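Moved to Pirnmont in December with one backpack and one suitcase. Writing down what I learned about moving to a small town by bus, in case it helps somebody else.

First, the bus. Jiduditz runs two a day, and the morning one leaves at 6:40. You get one large bag underneath and one on your lap. They weigh the large one. The limit is 30 kilos and the driver has a hook scale.

I was over. I took out a cast iron pan and a pair of boots and wore the boots. The pan stayed with my sister.

I mailed my books ahead. Three boxes, slow rate. Two got there before me and the third took nine days. If you mail books, use small boxes. A big box full of books splits at the bottom no matter how much tape you put on it.

Backpack is an old Bomik, the 2 model with the roll top. The straps are going but it opens wide and I could find things in it on the bus. Would not want a deep narrow one for this.

The apartment is over a shoe store on Nyberg Street. Rent is 500 and heat is included. The heat comes on at five in the morning and goes off at nine, then comes back at four. Ask about this before you sign. I didn't.

Things I should have packed on top and did not: toilet paper, a phone charger, one fork, scissors. I opened my first box with a house key.

Things I packed and haven't touched: the iron, four belts, every cable except one.

Small stuff goes in small bags and each bag gets one job. Medicine, sewing, chargers, paperwork. I used to put it all in one tote and it was a mess by the time I got anywhere. Soft bags fill the gaps around shoes, hard cases don't.

Write the list of what is in each box on the side, not the top. Boxes get stacked and then you can't read the top.

The town has 3000 people and one hardware store. It closes for lunch. Curtain rods are special order — plan on a week with a sheet over the window.

Changing my address took longer than the move. Bank was easy. The dentist still mails things to the old place. The post office here wanted a lease and a second piece of mail, and I didn't have a second piece of mail yet for obvious reasons. They took the electric bill once it came.

I budgeted for the bus and the deposit and forgot about the first grocery trip. Oil, salt, rice, dish soap, trash bags, a sponge. It adds up when you start from an empty cupboard.

Still need a desk and a second chair. Eating at the windowsill for now, which is fine until the heat goes off.

Small things:
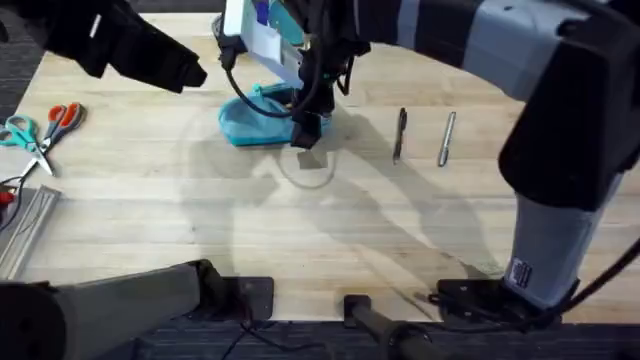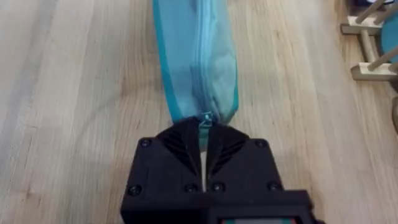
Two rolls of tape in the next one:

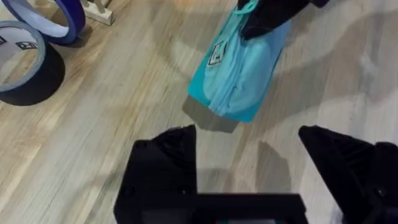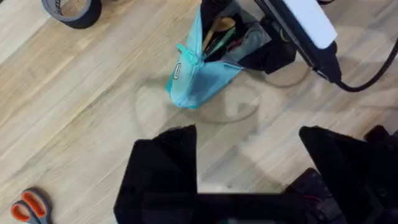
Tyra Lie: Check with the post office again about that second piece of mail. When I moved up the valley they accepted a library card letter, and the library mails it out the same day you sign up. Also, ask your landlord if the radiator has its own valve. Mine did, behind the paint, and I went a whole winter without knowing.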